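Danunex Hand-Held Gripper, Model 3405

The 3405 is a two-finger gripper that an operator carries by hand to record pick-and-place work. The recordings are used to train robot arms fitted with the same fingers. No arm is needed on site.

The finger pads are black and flex around the object. They are meant for everyday things with smooth or uneven sides, such as drinking glasses, jars, fruit and small boxes. The body is light gray plastic and can be wiped down with a damp cloth.

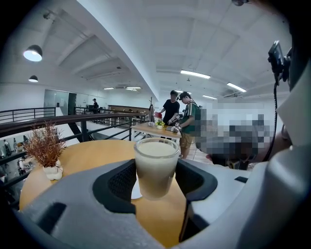
Filled containers should be gripped below the rim and lifted straight up. New operators usually need a short practice session before their recordings are usable. Murray Dhillon runs these at our Tadthorpe office every Thursday, and a place for 2 people is included with each order.

In the box: gripper, cable, spare pair of finger pads, hex key, printed setup guide.

Spare pads are sold separately under part number 2283. Pads from the older Fletby model do not fit.

Orders ship within 31 days. For quantity pricing or repairs, contact Thérèse Girard in sales.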